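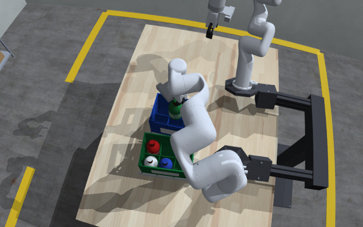

**The repair table at Plakcombe: what we learned in the first season**

Many of you have asked how the repair table is going, so I will try to write it down in good order. English is my third language, and I ask you to be patient with me if a sentence comes out a little stiff.

We started in the side hall in March, with one morning in each month. By the end of August people had brought us 106 things. I know the number because I keep the book. In the book I write the name of the thing, what the owner says is wrong, what we found, and how it went home. Of the 106, we mended 49 on the same morning. For another 30 we gave advice, or told the owner which part to order, and several of these came back later and were finished. The rest we could not help, or the owner decided it was not worth the trouble.

The most common thing is the lamp. I had expected toasters. With lamps it is very often the switch in the cable, or the place where the cable enters the base and has been bent too many times. A new switch costs little and the work takes perhaps twenty minutes, if the screws are not rusted. We do not open microwave ovens, and we will not change this rule, even when you ask very kindly.

After lamps come chairs. A chair with a loose leg looks like a small job, but the old glue must come out first, and this is slow. If you put new glue over old glue, the leg will be loose again before winter. Please do not bring a chair which you have already filled with nails. We had four of those in May, and one of them took the whole morning.

Clothes are going well. The sewing corner has two machines now, the old Dindirix, which is heavy and makes a terrible noise but sews through denim without complaint, and a lighter one that was given to us in June. Zips are the main request. A broken slider can be changed in some minutes, but when the teeth are missing the whole zip must be replaced, and then you must bring the new zip with you in the right length. Measure the old one when it is closed, from the top stop to the bottom stop, and do not include the cloth at the ends.

**Parts and money**

We ask for no fee. There is a tin beside the door, and over the season you put £1,759 in it, a sum I had to count twice. From this we paid for the hall, a soldering iron, two good sets of screwdrivers, thread, glue and a box of fuses. What is left will pay the hall until spring. We also have an account with Netero for small electrical parts. They deliver within the week, but only if the order is sent before noon, and I have forgotten this more than one time.

If you would like to give us tools, please write first. We have enough hammers. We would be glad to have clamps, small pliers, a bench vice and any sort of magnifying lamp.

**Before you come**

Clean the thing, please. A vacuum cleaner should be empty. A coffee machine should have no old coffee in it. If you have the instruction book, bring it, and also any screws which fell out, in an envelope or a jar. It helps us much if you can say when the fault began and if it comes always or only sometimes.

You are expected to sit with the person who does the repair. Some visitors are surprised by this and want to go shopping. But the idea from the beginning was that the owner should see how the thing is opened, and hold the torch if needed. Two people who came in April with broken radios are now at the table themselves, on our side of it.

We open at ten in the morning and take the last item at half past twelve. In autumn we will try a separate hour for bicycles, outside by the Mohammadi bakery wall, if the weather allows. Brakes, punctures and chains only. For wheels that are badly bent you will still need the bicycle shop in town.

The book is on the desk by the entrance, and you may look in it. If your item is written as "waiting for part" and you have not heard from us, leave a note with your telephone number inside the front cover.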